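Prarex Balloon Pump Review: Two Parties and a Wedding Later

I have been blowing up balloons for other people's celebrations for longer than I care to admit, first for my own kids and then, once word got out, for half of my street. For most of that time I used a hand pump, and before the hand pump I used my lungs (never again!). So when my friend Tülin Bozkurt told me she had bought the Prarex electric inflator and loved it, I ordered one the same evening.

It has now been through two birthday parties and one very large wedding arch at a barn outside Tremham, and I think I know it well enough to tell you what I like and what I'd change.

First, the setup. You get the pump, four nozzles, a short cord and a leaflet with rather tiny print. There are two outlets on top, so two people can fill at once, and a switch that goes between continuous air and press-to-start. I used press-to-start nearly all the time. You push the balloon neck down over the nozzle, the motor kicks in, and it stops when you let up. My niece had the hang of it before I'd finished reading the leaflet. 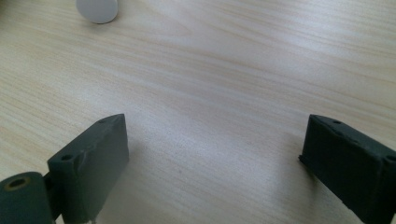
Can you use it for helium balloons?

It only blows ordinary air, so your balloons won't float. For arches, garlands, columns and anything you plan to tie or tape in place, air is what you want anyway, and air-filled latex keeps its shape a good deal longer.

Now for the wedding. Nesrin Canpolat was getting married in July and had her heart set on an arch in cream, sage and a dusty sort of peach, with a long tail trailing off down one side. We planned on 439 balloons in three sizes, which looked like a sensible number on paper and felt like a great many more once the bags were open. Jordan Pickering took one nozzle and I took the other, and we settled into a nice rhythm, chatting away, with Nesrin's brother tying the pairs and complaining about his fingers.

The pump never faltered, though it did get warm. The leaflet says to rest it after 30 minutes of steady use, and I'd stick to that. We took our breaks with iced tea and cake, so I can't say it was any hardship.

Sizing is where I have a grumble. There is a timer dial on the side that is meant to give you the same size every time, and with the big balloons it does pretty well. With the little five-inch ones it's much too jumpy, and I popped several before I gave up and went back to my old cardboard box with a hole cut in it. If you've never done that, cut a round hole the width you want, fill the balloon a bit too full, then let air out until it slips through. It's slow, but your clusters will look so much neater for it.

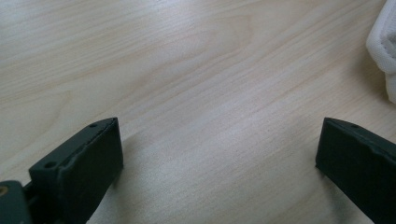
Noise, cord and carrying

Goodness, it's loud. Think of a hair dryer on high with a bit of a whistle on top. In the barn it was fine, but at the second birthday party we were filling balloons while a baby napped upstairs, and I ended up moving out to the porch. The cord is also too short to reach the floor from a tall table, so bring an extension cord.

I do love the handle. It's wide enough for a proper grip, and the whole thing is light enough that I can carry it on one arm with my tape, scissors and bags of balloons in a tote on the other.
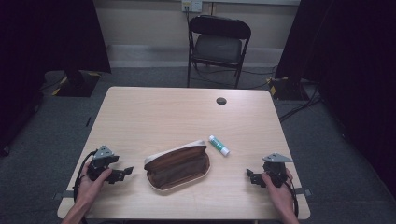 The nozzles are the part I'd worry about over time. They push on without any click or lock, and one of mine has already worked itself a little looser than the rest. I keep the spares in a zip bag tucked inside the pump's box, and I'd suggest you do the same, as they roll under things the moment you turn your back.

Would I buy it again? Yes, I would, for anyone who makes an arch or a garland more than once or twice a year. If you only need a dozen balloons for the mailbox, a hand pump will do you nicely and costs next to nothing. Tülin is already after me to try the bigger model with the foot pedal, and if she'll lend me hers for the next party, I'll come back and add a few notes on how the two compare.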